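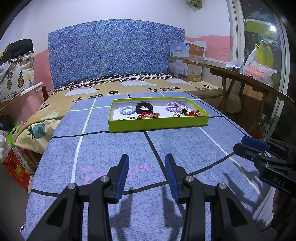 My bits and bobs, tipped into the green lid so I can sort them on the bed

Bavthorpe Chat > Home & Hobbies > Selling jewellery at car boots, worth it?

tansyandtoast
Posts: 288
Right, I've finally had a go at my dressing table and this is the first lot. I want to do the Grusunham car boot in October with my sister and I've got piles more like this, mostly beads and bracelets and a few rings. Has anyone sold jewellery there? Do you price each thing or do a "everything in this tub" sort of deal? I've never sold so much as a teacup so talk to me like I'm daft.

pegbagpat
Posts: 3838
I've done Grusunham loads of times. It's a lovely field when it's dry and a swamp when it isn't. Jewellery goes well but only early on, you get the dealers round with torches before you've even got your table legs down. Don't let them rummage in the boot of your car! I had one lean right in past me while I was looking for my float.
Price it all the same. I do a pound a piece in a big tray and three for two quid. If you put little stickers on everything you'll be there till midnight and they all fall off in the damp.

mudlark_mo
Posts: 100
Disagree with Pat, sorry. If you've got anything silver in there and you chuck it in a pound tray you're giving it away to those same blokes with the torches. Get a magnifying glass and look for hallmarks first. Inside of a ring, or near the clasp on a bracelet. I sold what I thought was a tatty old bangle for 50p and saw it in a shop window in Clemeck the week after for a LOT more. Still cross.

tansyandtoast
Ooh I hadn't thought of hallmarks. There's a silver coloured bracelet and a little ring in that lot but I'd always assumed they were cheapies. Will have a squint tonight.

pegbagpat
Fair enough on the silver, Mo, but most of what turns up in people's drawers is costume and life is short. You can spend three evenings with a magnifying glass to make an extra fiver.

mudlark_mo
It's a nice way to spend an evening though!

greenhousegaz
Are you selling the spiral hair bobbles as well? My daughter gets through them like nobody's business but I don't think I'd buy a used one off a stall. No offence.

tansyandtoast
None taken, no they're staying with me, they just live in the same drawer as everything else. Same with the watch strap, I keep thinking I'll find the watch.

hettie_wren
Red beads always sell. I don't know why but they do, every time, and especially coming up to Christmas. I'd hang them up though – people walk straight past a tangle in a tray and then fight over the same necklace if it's on a stand. I use an old mug tree. Cost me nothing and it looks quite smart with a scarf underneath.
For knots, put the string on a flat plate with a dab of talc and work at it with two pins. Don't pull.

pegbagpat
Mug tree is a good shout. Blows over though. Put a stone in a sock and tie it round the bottom.

greenhousegaz
Have you thought about not doing Grusunham at all? Pitch fee's gone up again and the queue to get out is murder. The Thongdee hall sale is indoors, you get a proper table, and there's a hot drinks hatch. Smaller crowd, but they've come to buy. My wife took around £60 there last time and that was mostly jigsaws.

hettie_wren
Thongdee is nice but you have to book ages ahead and they won't let you have a rail. If you've got clothes as well then the field is better.

tansyandtoast
We've got heaps of clothes, so the field I think. Sister's already bagged up half her wardrobe and she wants to bring a rail AND a mirror. I've told her it's a small hatchback.

mudlark_mo
Take the mirror. People try on beads if there's a mirror and then they feel awkward handing them back.

pegbagpat
That is true. And bring change, you'll get someone with a twenty first thing. Mo, did you ever go into that shop and ask about the bangle?

mudlark_mo
I did not. I looked at it through the glass and went and had a bun.

tansyandtoast
Update, there IS something stamped inside the ring but it's so tiny I can't read it even with my reading specs on top of my other specs. Does a phone torch help or does it just glare?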